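Trying two controllers on the same arm

November 18, 2024

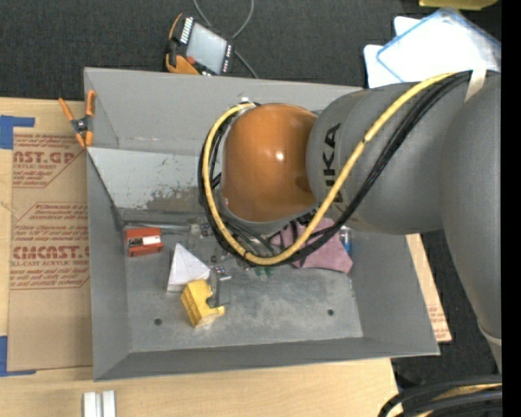 The KUKA over the metal bin, with the mixed parts on the left side.

I spent most of October running the same picking job on two controllers, a Drevex and a Runex. People had asked me which one I'd buy, and I didn't have a good answer, so I set up a test I could repeat. The arm stayed the same, the bin stayed the same, and I used the same two grippers with both.

The bin has sloping sides, and that matters more than I expected. Small things slide down to the floor of it, but a long part can rest against a wall at an angle. I put in a mix on purpose: a small red-orange box, a yellow block with a curved notch, a white wedge with a point on top, a thin metal rod, and a crumpled pink cloth. The cloth is there because both grippers hate it. I refilled the bin by hand after every run and didn't try to make the layout match.

Each run was 20 tries. A pick counted if the part cleared the rim and stayed in the gripper for 5 seconds. I logged 1,607 tries that I trust. I threw out another 287 from the first week, when the tool offset was wrong by a few millimeters and I hadn't caught it. Some of the totals are uneven for that reason, and one run on the Runex got cut short when I had to leave.

The grippers were a Vovau two-finger and an older suction cup I already had. The Vovau did well on the block and the box with either controller. It did badly on the rod, mostly when the rod was lying close to a wall and the fingers had no room to get down beside it. The cup was quicker on anything with a flat face. On the wedge it was close to useless.

As for the controllers, the Drevex was easier to get going. I had it moving the arm on the first afternoon. Its stop near the walls is cautious, and it would give up on a pick that looked fine to me. There is a setting for this, but it is three menus down and it resets after a restart. I wrote the value on a piece of tape.

The Runex took me two days to set up. The manual assumes you have used the older version, and I hadn't. Once it was running I liked it better. It slowed down smoothly when it met the bin floor, and I heard a lot less scraping.

Cables were a bother with both. The yellow one and the black bundle hang in a loop under the orange joint cover, low over the bin. I kept the wrist turns small in both programs to avoid pulling on them. That costs some reach on the right side. I'd like to reroute the bundle before I do any more of this, and I have a bracket on order from Ross that might do it.

For now I'm keeping the Runex on the arm with the Vovau gripper. If you need something working this week, get the Drevex and plan to fix the wall setting every time you power up. I still have to go through the logs for the cloth. I'll put those numbers in a separate post.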